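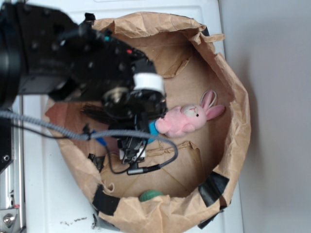

Ekaette Mohammed says a paper bag is fine for soft toys as long as you don't stack them, and she has a point, we had 51 bags lined up by lunch and only the stacked ones gave us trouble.

Kiltside Toy Swap – packing day
Dec 5, 2018

Quick gallery, no time for a proper write up. Swap is this weekend and half the hall still needs setting up. Everything below is packing, sorted by what goes in what.

Soft toys
Bunnies, bears, whatever that round green thing is. Brown paper bags, one big toy or a few small ones. Pink bunny is already in a bag, lying on its side. Please leave room at the top so kids can look in without digging.

Tape
Black tape on the rim if the paper starts to go. Short strips. We ran out of the wide roll at the Olatunji street table so use the narrow one and double it up. Don't tape bags shut!! People want to see whats inside before they pick.

Crumpled bags
Still good. Fold the rim outward and they stand up better. Only toss one if the bottom seam is split – check the seam BEFORE you fill it, learned that with a bag full of marbles.

Board games
Not in paper. Boxes only, and a rubber band around each. Missing pieces get a note on the lid. The three Karkine puzzles are complete, I did them all myself over two evenings.

Swap tickets
One toy in, one ticket out. 60 books of tickets in the drawer under the coat rack, should be plenty. Blue for soft toys, yellow for the rest. Last year we mixed them up and it was a mess at the door.

Where it all goes
Soft toys on the long tables by the windows, games at the back. Bumer room is for overflow only, key is with Ekaette. Doors open at 4, so bags need to be on tables by 3.

Still need: more bags (medium, with a flat bottom), a second pair of scissors, somone with a van for the leftovers. Drop bags at the side door any time before dark.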